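Florkell Chore Study: paid participants wanted, Zindstead site
Posted Jun 21, 2018

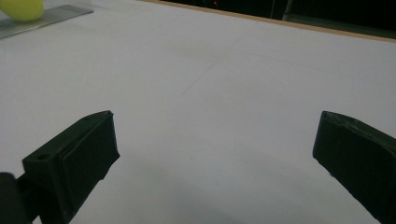
Arlindo Barros writes that we should say up front what the machines can't do yet, before asking anyone to give up an evening for them. He took part in the first round and spent most of one session waiting for an arm to pick up a dish towel. His point is fair, so the current state of things is set out below, ahead of the pay and the hours.

Where things stand

We are looking at whether a machine can take over ordinary chores in a home or in a small shop. At present the answer is mostly no. Picking up one ball from a clear white table, with good light and nothing else close by, is within reach. A ruler lying flat is harder, as there is very little edge for two fingers to get under. Folding a shirt takes our best arm several minutes and the result would not pass in a store. Wiping a counter works if the counter has been cleared first, and clearing it is the part people wanted help with.

In the first round we logged 1,450 attempts at small pick-and-place tasks. Of those, 1,151 ended with the item where it was supposed to go. Most of the misses were thin things, soft things, and things touching other things. A person doing the same tasks misses so rarely that we stopped writing it down.

Who we need

We have 40 places in this round. You should be 18 or over and do at least some of the housework where you live, or have worked in retail stocking, laundry, hotel housekeeping or food prep. People who have done these jobs for pay are especially welcome. In the first round we had too many engineering students and not enough people who know how to face a shelf or turn over a room.

You do not need to know anything about robots. You do need to be able to stand for up to an hour with a break, and to grip and lift small items with either hand. If you can only use one hand, tell us. Two of the stations can be set up for that.

Staff of Florkell and of Butelley, who build the arms, can't take part. Household members of staff can't either.

What you will do

Each person comes in for two sessions. At the first, you do a set of short chores at a table with your own hands, then do the same chores with a hand-held gripper. Expect to find the gripper slow. You will be sorting, lining up, stacking, putting away and picking up items of the size you would find in a kitchen drawer or on a checkout counter. Staff will show you each chore once.

At the second session you watch a machine try the same chores and mark a sheet: done, done badly, not done. There is a box for comments and we read them. "I would have done this over" is a useful comment. So is "good enough for my house."

Last, there is a short talk about which chores you would hand over if you could, and what you would pay. If you think the whole idea is a waste of money, that goes on the sheet as well.

Both sessions are recorded from the wrist down. Faces are not recorded, and voices only during the talk, if you agree to it.

Hours and pay

Sessions last two hours each. Evening and Saturday slots are available. Pay is $49 per session by check, given to you at the end of the session. If you start a session and have to leave early, you are still paid for it. Bus fare is paid back with a receipt. Parking behind the building is free after five.

Where

The Biswas Building, second floor, Zindstead. There is an elevator at the loading side. The front door is locked in the evening, so ring the lower bell.

How to apply

Call or write to the study desk, or fill in a card at the front counter. Give your name, a phone number, the hours that suit you, and a line or two on the chores or shop work you do. No résumé needed. If you took part in the first round you may apply again, but new people get places first.

We fill places as cards come in. A written report on both rounds goes out in November, and everyone who finishes both sessions gets a copy by mail. Long sleeves get in the way at the tables, so please wear something you can roll up.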